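My Watch, My Couch, and the Renters Policy I Never Read
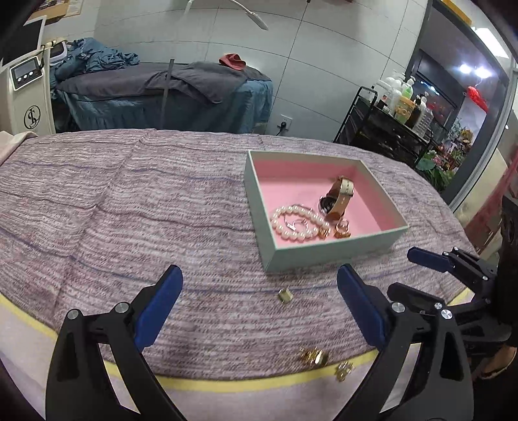

4 min read

I have had renters insurance for five years. In that time I have read exactly one page of it, the page with the price, and I read that one with one eye closed.

Then in December the upstairs neighbor's washing machine let go. Nothing biblical. A slow brown stain worked its way across my ceiling, thought it over for a day, and came down on the couch. I called my insurer, Stedside, feeling like a responsible adult for once, and a cheerful man asked me whether my contents were on "replacement cost" or "actual cash value."

I said the good one.

It was the other one. Actual cash value means they pay what your couch was worth the minute before it got wet, and my couch, bought secondhand by me and sat on heavily ever since, was worth 40 dollars. My deductible was a good deal more than that. We agreed, the cheerful man and I, that there would be no claim.

So I finally sat down with the whole document, all 21 pages, and a pot of coffee. Some of it was fine. I am covered if lightning hits my stuff. I am covered if an aircraft falls on it, and I do feel calmer about aircraft.

Page 13 was where I got grumpy. There's a section on "special limits," a polite name for a second, smaller policy hiding inside the first one. Bikes have one. Cash has one. Jewelry and watches share one between them, for theft, and it is small enough that a moderately ambitious burglar would get through it in a single drawer. If you own anything nicer than that you are supposed to list it separately, with a receipt or an appraisal, and pay a bit extra. They call this scheduling. I'd assumed scheduling was what you did with the dentist.

My friend Jasmina Janevski used to work the phones at Porkuvier, back before they merged with somebody, and I called her to complain. She let me go on for a while and then asked if I had a home inventory. I do not have a home inventory. I have a home, and a vague sense of what's in it. Her advice was to walk through the place opening drawers, write down what I find, and email the list to myself so it doesn't burn down with everything else. She also said to get two other quotes before renewing, and to make sure they were quoting the same thing.

That last part took me a whole Saturday. Sibiya came in cheapest by a mile until I noticed they had quietly doubled the deductible. Kancombe wanted to know the age of my building's wiring, and my landlord, when asked, replied with a thumbs-up.

In the end I stayed with Stedside and switched to replacement cost, which adds 5 dollars a month. I have started the inventory too. So far I've done the kitchen and half the hall closet, and I own three colanders.

The couch is still here. I flipped the cushions.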